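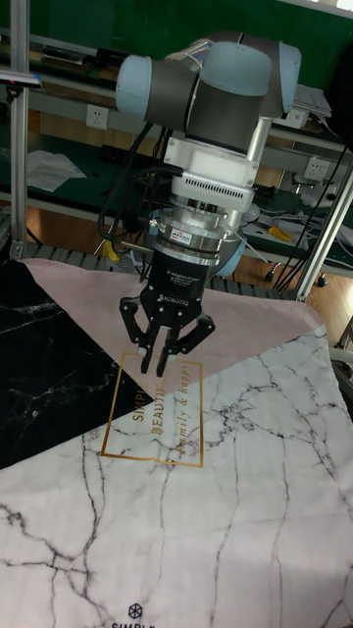
The three-finger gripper over a printed fabric mat at Plaren's Carnudstead site.

CARNUDSTEAD – Home goods supplier Plaren has moved part of its packing work to a robot arm, and the eight people who used to do that job by hand have been given new duties.

The arm started regular shifts in January. It picks small items off a mat and sets them down for boxing. Plaren says it handled 2682 items in its first full week, with a person at the station at all times to clear jams and pull anything damaged.

"Nobody lost hours over this," said site manager Arwel Pumphrey. Four of the packers now check returns, two went to the loading dock and two were trained to run the arm. The training took 25 hours and was paid.

Eleni Halilović, one of the two operators, packed by hand for six years. She said her wrists feel better but the shift is quieter than she would like. "I used to talk to the person across the table all day. Now I watch the fingers and reset it when it drops something."

Soft items are still a problem – the gripper folds them or misses them – and those go to a hand-packing table for now.

The system was installed by Stojanovska, which also services it. Operators get an extra 200 dollars a month under an agreement that runs through June. Plaren will decide after that whether to add a second arm at its Stistmont warehouse.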